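Simulated rooms should be judged as strictly as real ones

The Clilari programme has published its second collection of household examples for learning systems. It contains 2708 recorded episodes gathered in 18 simulated rooms, and its authors at Brovley deserve credit for releasing the failed attempts alongside the successful ones.

Size, however, has received more attention than variety. A system trained on many passes through the same dining room learns that room well. Whether it can cope with a different floor, or a chair of unusual shape, remains an open question, and the Huamán review in January was right to press it.

Rendered interiors are cheap to alter, and this advantage should be used.

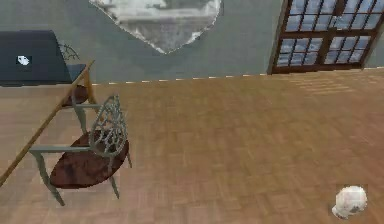

Every room ought to be offered in at least 3 arrangements, with furniture moved and small objects placed both on the floor and on raised surfaces. Funding bodies should ask for a record of these changes before they ask for a total. The Brutus collection already keeps such a record, and its users can see which conditions are thinly covered.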